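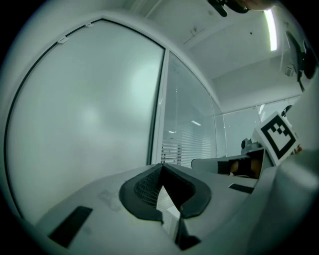

Skeda: We would ask that the glazed partition and the door beside it be looked at again before the sheet is signed. The January sheet gave both a pass, and staff have since reported that the door needs a firm push to latch. We would also like the blinds covered this time, as they were left off the last form altogether.

Both points have been taken into this inspection and are dealt with under Doors and Glazing below.

DROTHOLM HOUSE
Room Safety Inspection: Checklist and Comments
Glazed meeting room, level 2
Occupier: Skeda
Inspection carried out for the landlord by Annamalai Property Services
Date of inspection: Feb 27, 2020

Key to results
S — satisfactory
A — attention needed, room may stay in use
U — unsatisfactory, room to be closed until put right
N — not inspected on this visit

DOORS

Door opens fully and without obstruction: S
Door closes and latches under its own weight: A
Comment: The latch catches on the keep when the door is allowed to swing to. It engages when pushed by hand. The keep is to be adjusted by Dasov under the existing maintenance order. The occupier's report is accepted.

Lever handle secure and returning to the level: S
Comment: Silver lever handle, no play at the fixing.

Door can be opened from the inside without a key: S

Frame and hinges free from damage: S
Comment: Slight scuffing to the paint low down on the frame. No action.

GLAZING

Glass free from cracks and chipped edges: S
Clear glass visible to persons approaching it: A
Comment: The frosted panel is easily seen and needs nothing further. The clear partition beside it is helped by the blinds when they are lowered, but when they are raised there is nothing at eye level to show that the glass is there. Manifestation strips are recommended on the clear glass. The same comment was made for the room across the landing, and the occupier may wish to place one order for both.

Edge seals in position: S
Comment: Seal on the frosted panel checked by hand along its reachable length. The upper part was viewed from the floor only.

Blinds secure at the head rail: S
Blind cords fitted with safety cleat or breakaway device: A
Comment: The cleat is fitted, but the cord had not been wound on to it. Staff are to be reminded. The horizontal slats may be left tilted during use of the room so that the stairs can still be made out from inside — this is helpful in an evacuation and costs the occupier very little privacy.

LIGHTING AND CEILING

All fittings working: S
Fluorescent tubes free from flicker: S
Diffusers and covers secure: N
Comment: A step ladder was not available. To be included in the next visit.

Glare from lighting on glass acceptable to users: S
Comment: The ceiling lights reflect in the glass. No complaint has been received from the occupier, and the item is recorded for completeness.

Ceiling free from staining or sagging: S

FLOOR
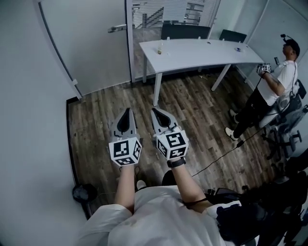
Boards level, with no raised edges: S
Comment: The wood-look planks were walked in both directions. No movement was felt underfoot and no gaps were found at the joints.

Floor finish free from slip hazard: S
Comment: Cleaning staff are to continue with the damp method. Polish is not to be applied to this floor.

Black baseboard strip firmly fixed: S

Walking routes free from trailing cables: A
Comment: A thin black cable was lying loose across the floor. Cables needed for a short task may be laid along the wall and taken up at the end of it. Any cable that has to cross a walking route is to be placed under a cable cover with sloping sides, and connectors are to be kept out of the route altogether. No cable is to be laid within 50 cm of the door.

Small items kept clear of the door swing: S
Comment: A small round black container stands against the wall and may remain there.

ESCAPE ROUTE

Route from room to stairs clear: S
Stair treads and handrails sound: S
Comment: Inspected from this floor to the one below. The dark treads would benefit from a contrasting edge, and this has been put to the landlord as a separate matter because the stairs are shared.

Evacuation notice displayed and up to date: A
Comment: The notice gives the former assembly point. A replacement has been left with the occupier's front desk.

Occupancy limit of 5 persons known to staff: S

ELECTRICAL

Sockets and switch plates undamaged: S
Portable equipment carries a current test label: N
Comment: Testing of portable equipment is arranged by the occupier and does not form part of this sheet. A copy of the latest test record should be sent to the landlord for the building file.

Extension leads used singly and not joined together: S

ACTIONS

For Dasov: adjust the door keep and test the latch afterwards with the blinds both raised and lowered, as air movement through the room may differ. To be completed within 3 weeks.

For Skeda: apply strips to the clear glass; take up or cover the loose cable; wind the blind cord on to its cleat; put up the new evacuation notice. The cable and the cord are to be dealt with on receipt of this sheet.

For Annamalai: bring a ladder and complete the ceiling items marked N.

OVERALL RESULT: A

The room may remain in use while the actions are carried out. Comments on this sheet should be returned to the building office in writing, quoting the room and the heading concerned, and will be attached to the next issue.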